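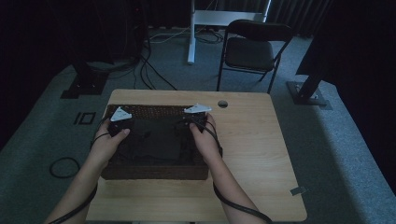 Pellau Home Wiring
Installer and occasional complainer, Trandomcombe

Thursday, August 13, 2026

Third customer this month has asked me if they should buy powerline adapters instead of running cable. So I'm putting my answer in one thread and I'll just send people the link.

Short version: maybe, if you keep the receipt.

For anyone new to these, you plug one adapter into the wall by your router, another into the wall by your desk, and your network traffic rides over the house wiring. No drilling. I understand the appeal. I drill holes for a living and I'd still like to do less of it.

The Sturel kit that everyone around here seems to be buying says 1000 Mbps on the box. Big number, nice font. Ask what it measures. It's a link rate, added up in both directions, under conditions your house doesn't have. I've never seen a kit like this deliver that number to a laptop and I don't expect to.

A customer back in May let me test one properly. Apartment, 1124 square feet, fairly recent wiring, so about as friendly as it gets.

Plugged straight into the router with a cable: 491 down. That was the internet plan doing its job.

Through the adapters, same laptop, bedroom outlet, same afternoon: less than a quarter of that. Then somebody in the unit turned on a hair dryer and it dropped again.

The lights on the adapters stayed green the whole time, by the way. Green means "I can see the other one." It doesn't mean "this is fast." I wish the manual said so.

Is that useless? No. It would carry a video call or a streaming box all day. If your current WiFi in that room is nothing, then slow and steady is a big step up. I just object to paying for a four-digit number to get it.

Things that make it worse, from jobs I've been on:

Power strips, especially with surge protection. They filter out the signal you're trying to send. Straight into the wall or don't bother.

Outlets on different legs of the panel. Sometimes it still works, sometimes it crawls. You can't tell by looking at the outlet.

Arc-fault breakers. Newer homes have lots of them and they can knock the speed way down. The store page doesn't mention this anywhere I could find.

Cheap phone chargers. One was sharing an outlet with the adapter and moving it to another room helped more than anything in the app did.

Speaking of the app. Eklund makes a kit with an app that shows "line quality" as a percentage. Percentage of what? I asked their support twice. First reply was a link to the setup guide. Second reply was the same link.

Someone will say "just use mesh." Fine, but wireless mesh has the same habit with numbers. They add up every band and print the total. Your phone isn't connecting to the total.

What I'd check before spending anything: is there a coax jack in both rooms? If there is, look at MoCA adapters. They use the TV cable, they cost more, and in my experience they get a lot closer to what the box says. Ask first if your TV or internet service is using that same coax, satellite in particular.

No coax? Then get the price for one cable run. People assume it's awful and never call anyone. One run through an unfinished basement can be a morning's work. Two floors up through plaster, okay, that's when I start being nice about powerline.

If you do buy a kit, get the 2-pack and not the big bundle. Test it in the exact room, from the exact outlet, with a wired laptop, in the evening when everything in the house is on. Write down the speed. Do it again a few days later.

Then decide before the return window closes. Don't let a firmware update that's "coming soon" talk you past that date. I've been waiting on one of those for a good while.

And yes, I make money when you run cable, so be suspicious of me too. The speed test is free. Run it yourself.

Replies are open. If you're getting full rated speed out of one of these, post the test, wired, with the outlet locations. I'd like to see it.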